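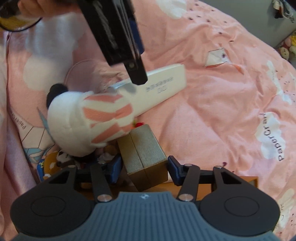
Bedroom bench notes, May, 9:40 in the morning

Good start today! The theme is small stuff that ends up on beds, and how to give all of it a home without buying a single new organizer. We're working on the pink bedspread, the one with the lettering, and I'm keeping it for the rest of the month. It wrinkles the second you put anything down, and that's how real beds look.

On the bed for the first sort: the panda plush, the long white box, the little greyish-gold box with the seam down its top, and the small bright-red thing with green and orange bits. I love this mix. Soft, long, small and gold-ish, and one odd item that doesn't belong to any group. Every bedroom has one of those.

The panda is the fun problem. With its striped outfit spread out it hides the corners of the boxes, so you reach for a box and get a handful of plush. Tried the order both ways:

Boxes first, panda last – slow, and the panda keeps sliding back over things.
Panda first, up to the pillow end, then boxes – so much better. Everything left on the bed is flat and easy to see.

Going with panda first in the Sison write-up.

Drawer test. The Carnus drawer is 378 mm wide inside and 80 mm deep. The long white box goes in along the front with the greyish-gold one behind it, and there's still space for a tray (yes!). I had been sure we'd need the 600 mm drawer from the Istum set. That one can go back on the shelf for the blanket test.

The red thing went in the tray by itself. I want a proper name for that category before the labels get printed. "Odds" is the best so far, "bits" is taken by the desk drawer.

Mac Mathúna shelf brackets arrived, still boxed. Check the screws before anyone opens the second carton – last time the short ones were mixed in with the long.

To do:
- label for the tray
- repeat the sort with the bedspread pulled flat, same items
- find a second plush, something smaller than the panda
- page 31 of the old notebook has the drawer sketch, copy it over

Afternoon: pillow end next, and I can't wait to try the hanging pockets.

Last updated: May, 4:15 p.m.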